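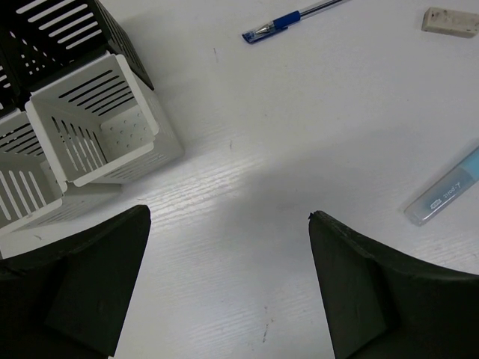 图3 回收文具分拣台面，夹爪腕部相机视角。左上为黑、白两色带槽孔的塑料篮，台上有一支蓝色笔、一块用过的橡皮和一件半透明蓝色管状文具。

2023年9月4日
Arsen Kovalchuk　Anong Thepsuriya　Abdelghani El Fassi

4 分拣工位的变化

4.1 工位与作业内容

Sevano 在 Brullberg 的分拣车间处理从办公室、培训中心和学校收回的零散文具。货到车间时混装在周转箱里，笔、橡皮、胶棒、修正带、回形针、便签纸都有，新旧程度不一。引入机械臂之前，员工把一箱货倒在台上，凭手感和目测分开，能继续使用的放一处，需要处理的放另一处，报废的直接丢进脚边的桶。整个过程由一个人从头做到尾，车间里管这叫“包箱”。

改造之后，同样的工作拆成了三段：员工先把周转箱里的东西摊到台面上，去掉明显的杂物；机械臂从台面上逐件夹取，放进塑料篮；员工再对篮里的东西做复核。图3是第二段作业中的台面。篮子用黑白两种颜色，白篮收系统判为可再用的物品，黑篮收需要人工再看一眼的物品。颜色规则由班组自己定，最初的方案用的是贴在篮沿上的标签，标签被手和夹爪反复蹭过以后很快卷边，班组长 Ostap Pylypenko 提出改用颜色区分，两周之内各工位都换了过来。

篮子带槽孔，这一点在改造方案里没有专门讨论过，属于沿用旧物。员工愿意保留它，理由是碎屑能从底部的小孔漏下去，倒篮时也轻便。机械臂供应方 Erkard 起初建议换成实壁的浅盘，认为槽孔在图像里产生的明暗条纹会干扰识别。双方试了一段时间，最后保留了篮子，由 Erkard 在软件里把篮子所在区域排除在夹取范围之外。后文会说到，这个决定给摆篮子的人增加了一项新的注意事项。

4.2 资料来源

本节使用三类资料。第一类是现场观察，研究者在车间跟了50个班次，早班和晚班都有，观察时坐在工位侧后方，不参与作业。第二类是访谈，共14人，包括分拣员、班组长、设备维护人员和一名生产计划员。访谈在休息室进行，多数人谈了不止一次。第三类是调度软件 Quintero 自动保存的人工介入记录，每当员工按下工位上的暂停键、手动改判或者从台面上拿走一件东西并登记，软件就生成一条。观察期内共有2,276条，其中1,402条属于改判，其余为暂停和移除。

介入记录有一个明显的缺陷。员工如果在机械臂两次夹取的间隙里顺手把东西挪一下，又没有登记，记录里就什么也没有。观察中这类动作非常普遍，几乎每个班次都会出现。因此下文在使用记录时只看类别和出现的情境，不拿它来计算工作量。

访谈引语按受访者的意思译成中文，除同意具名者外一律用岗位称呼。

4.3 从“包箱”到“铺台”

受访者对改造的第一反应大多落在身体上。过去分拣员一个班次里手几乎不停，拇指根部和手腕的酸痛是车间里的常见抱怨。改造之后，抓取次数明显减少，这一点没有人否认。一名在车间干了多年的分拣员说，她晚上拧瓶盖不再需要换手。

与此同时出现了一种新的工作，员工称为“铺台”。铺台就是把周转箱里的东西摊开，让每件之间留出夹爪能张开落下的空当。软件的操作说明对此只有一句话，要求物品“分散放置，避免重叠”。实际做起来要细得多。两指夹爪从上方下来，指头需要落在物品两侧，物品如果紧贴着篮壁，一侧就没有位置；笔如果和另一支笔并排，夹爪容易一次夹起两支；管状的东西会滚，放下去以后要用手指按一下再松开；小块的橡皮平放时矮，指尖得贴近台面，夹偏了就把它推走。

这些做法没有人正式教过。Pylyp Marchuk 是最早分到改造工位的分拣员之一，他把自己的办法讲给后来的人听：长的斜着放，圆的放在台子中间，小的离篮子远一些。后来的人又各有修改。有人习惯先铺远端再铺近端，有人把同类的东西隔开，以免连续几次夹取失败后整台停下来。我们在不同班次看到的台面布置差别很大，熟悉的人看一眼就能说出是谁铺的。

铺台在考核里没有位置。Quintero 统计的是每小时入篮件数，铺台的时间被算作“待料”。铺得仔细，待料时间就长；铺得快，后面的失败和暂停就多。两种做法在总件数上相差不大，可是在班组的日报表里，前一种显得人慢，后一种显得机器不稳定。几名分拣员知道这一点之后，有意把铺台做得快一些。生产计划员在访谈中表示，他直到看了现场才明白待料一栏里装的是什么。他后来在日报表里加了一列备注，由班组长手填。到观察结束时，这一列有的班次填，有的班次空着。

4.4 判断留在谁手里

改判记录集中在“还能不能用”这一问题上。系统对物品种类的识别比较可靠，笔就是笔，橡皮就是橡皮。对成色的判断则经常与员工不一致。

橡皮是争议最多的一类。图3右上角的那块顶面有灰褐色的污迹，侧面颜色略深，这种外观在回收货里十分常见。按系统的规则，表面污迹超过一定面积就归入黑篮。分拣员的标准不同，他们会用指甲掐一下，看橡皮是否还软，再在纸上蹭一蹭，污迹能蹭掉的就算可用。这种检查只有拿在手里才做得了。结果是大量脏而不硬的橡皮进入黑篮，再由人改判到白篮；也有少数表面干净但已经发硬的橡皮进入白篮，复核时又被挑出来。

笔的情形有些相似。透明笔杆能看到里面的笔芯，系统据此估计余墨，估计的结果员工大体认可。他们不认可的地方在于，有余墨的笔未必写得出来。过去包箱时，员工把可疑的笔在废纸上画一道，写得出就留。现在笔先入篮，复核时再逐支试写，同样的动作挪到了后面，而且常常由另一个人来做。

谁有权改判，在改造初期没有写清楚。最初的设置要求班组长确认每一次改判，分拣员按下改判键后要等 Pylypenko 走过来刷卡。晚班只有一名班组长，他在几个工位之间来回走，篮子积在台边。一月份，车间取消了刷卡，改为分拣员自行改判，事后抽查。分拣员对这项调整评价很高，有人说这是改造以来第一件“替我们想过”的事。班组长的看法要复杂一些，Pylypenko 说他少走了许多路，但是也不再清楚每个工位当天在争什么，只有翻记录时才看得到。

取消刷卡以后，改判的方式也出现了分化。年长的分拣员改判较多，理由多写“可用”；新来的人改判较少，遇到拿不准的东西倾向于照系统的结果留着。我们问一名入职不久的分拣员为什么不改，她回答说，系统放在黑篮里的总归有它的道理，而且改错了会留下自己的名字。包箱时代的判断没有留痕，一块橡皮丢进桶里就结束了。现在每一次改判都带着工号和时间，判断权下放的同时，判断也变得可以追查。两件事一起发生，员工对它们的感受很难分开。

4.5 台面的看护

改造之前，台面只是干活的地方，脏了擦，坏了换。改造之后，台面的状态直接影响夹取，看护台面成了一项经常性的工作，而分工表上没有它。

反光是受访者提得最多的问题。白色台面在灯下会有一块发亮的区域，图3中篮子的右下方就有这样一处，亮处还看得出细密的纹路。浅色的小件落在亮处时，系统有时认不出来，员工便把它往暗处拨一拨。设备维护人员曾提议换成深灰色台面，后来发现深色笔在深灰台面上同样难认，提议搁置下来。现行的办法是调整灯的角度，由每班第一个到工位的人负责，调完以后看一眼屏幕上的画面。

划痕和斑点是另一类。台面用久了会有细短的划痕、深色的小点和碎屑，人眼很容易把它们与物品区别开，系统偶尔会把较长的一道当作细小物件，夹爪下去碰一次台面再抬起来。Marchuk 的工位上备着一块湿布和一块干布，他在每次铺台前先擦一遍。相邻工位的人不这样做，理由是擦台也算在待料时间里。维护人员 Abdelghani Mansour 一职在观察期间空缺过一段时间，其间划痕较重的台面没有及时更换，分拣员自己把几张台子对调了位置，把较新的让给铺小件的工位。

篮子的摆放也归在看护之内。前面提到，软件把篮子所在区域排除在夹取之外，这一区域按标定时的位置固定。篮子稍有移动，边沿就可能露出禁区，或者原本可以夹取的台面被算了进去。篮子轻，倒完放回来时很难与原先分毫不差，几只篮子又是边挨边靠在一起的，动一只，其余的跟着动。员工的对策各不相同，有的在台面边上用铅笔画记号，有的只凭眼睛。Erkard 的技术人员到场时建议加装定位框，分拣员试用后觉得取篮不便，框留在了一部分工位上，另一部分又拆掉了。

4.6 工位之间的关系

包箱的时候，每个人对自己的箱子负责，彼此之间交流不多。三段式作业把人连了起来，铺台的人做得怎样，复核的人马上就知道。有的班次两段由同一人兼做，有的班次分给两个人，取决于当天到岗情况。分给两个人时，口头的提醒明显增多，内容多半很短，例如“这箱胶棒多”“右边那台今天老夹空”。晚班的分拣员在交接时还会把当天难夹的东西留几件在台边，给下一班看。

也有摩擦。复核的人抱怨铺台的人没有先去掉杂物，铺台的人则认为杂物该由机器放进黑篮。车间没有就此作出规定，各班自己商量。有一个班次采用轮换，上半班铺台的下半班复核，据班组长说，轮换以后抱怨少了。我们没有足够的资料来判断这是轮换的作用，还是那段时间来货本身比较干净。

岗位数量在观察期内没有减少。两名分拣员调去了包装，空出的位置由新人补上。几位受访者仍然担心下一步的安排，他们注意到招聘启事上的岗位名称已经由“分拣员”改成了“工位操作员”，工资等级没有变化。管理方的答复是名称沿用 Quintero 里的角色设置，没有别的含义。受访者对这一答复的接受程度不一，一位分拣员在谈话中仍旧称自己为分拣员，并且要求我们在文中也这样写，本节因此统一使用这一称呼。

培训时间的变化在下一节与排班资料一起讨论。

联系作者：Arsen Kovalchuk　© 2023 作者保留所有权利　返回顶部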